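Unit 5: Do Household Storage Claims Hold Up?
Consumer Research Methods, lecture notes

Read the Lozano packet before you read these notes. The discussion assumes you have it.

Last unit we looked at food labels. Storage furniture is harder to judge, because hardly any rule says what a maker may claim about it. A food company has to define "low sodium." A furniture company can print "cuts clutter in half" on a carton and never say what clutter is or who measured it.

Where the numbers come from

The Zerkiter survey is the one you will see quoted most. It mailed 2,000 forms and got 922 back. The summary calls this "a strong response." I would call it fewer than half, and the summary says nothing about the people who threw the form away. Someone who enjoys a tidy hallway is more likely to fill out four pages on hallways. The survey then asked owners whether they felt more organized after buying a storage piece. People who have just spent money on something tend to say it was worth spending.

Valtell's sales report has a different problem. It shows 1,923 entryway units sold in a single region in February and treats the figure as proof that the units work. Sales tell you what people bought. Snow shovels sell well in February too, and a bad one sells as fast as a good one until word gets around.

The shoe bench as a test case

Shoe benches are useful for this course because the claim is so simple: shoes go in, the floor stays clear. Even so, look at what the catalogs leave out. They give the width of the shelf and almost never the height of the opening, so a buyer with boots is guessing. "Holds up to eight pairs" usually means eight pairs of flats. And a flat top invites people to put things on it, at which point you have a small table with a shelf under it.
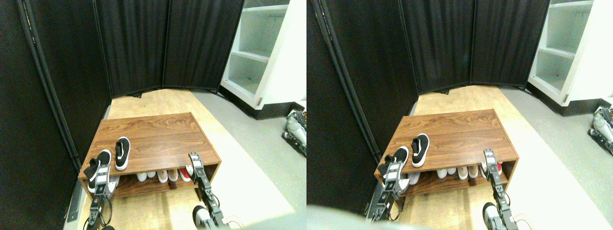 Figure 2. Low wooden shoe bench with open lower shelf; black sneaker on the top surface.

The Fulus buying guide rates open shelves above closed doors for "ease of use." No test is described. It may be right, since a door is one more thing to open, but a guess that sounds sensible is still a guess. The guide also ranks wood finishes by "warmth" and adds that score into the total, which lets a pleasant color make up for a shelf too shallow for an adult shoe.

What would count as evidence

A fair test would visit the same homes before and after purchase, at a time of day the household did not choose, and record where the shoes were. It would include homes that bought nothing. It would go back months later, when the new piece is no longer new. None of the sources in the packet did any of this.

For the next meeting

Pick one claim from the packet and write a page on it. State the claim in the seller's own words, say what was measured, and say what you would need to see before you believed it. "More research is needed" will not earn credit unless you say which research.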